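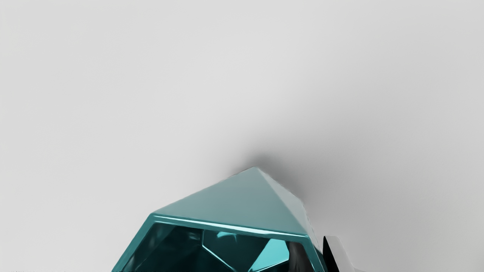 Treltimero: Collecting Grasp Examples in Simulation

Student project report, 21/12/2020

1. Purpose

The aim of our project was to collect examples from which a learning system can learn to grasp objects with many flat sides. We worked only in simulation, because our group had no access to a real arm during the term. The simulator is called Flultine, and the learning program, which we received from the previous group, is called Nouri.

2. Method

One student controls the gripper with a keyboard and tries to take the object. Each attempt is saved as one example, together with the camera pictures and the finger positions. We used 7 object shapes. The teal gem was the most difficult of them, as its glossy sides give strong reflections and its top is much paler than the body. The background was kept plain gray, so that the shadow of the object is easy to see.

We planned 1,000 examples. After each group of 50 we stopped and looked through the saved pictures by eye. Examples in which the fingers passed through the object were deleted.

3. Problems

At the beginning we saved only successful attempts. Our supervisor explained that Nouri needs also the failed ones, therefore we changed the rule and repeated the first group. In another session, 89 examples were saved without finger positions and we had to record them again.

4. Present state

The collection is complete for six shapes. The gem is still missing its last group, which we will record in February. The training has not started yet. All files are in the shared folder Elard, with a short text that explains the names of the columns.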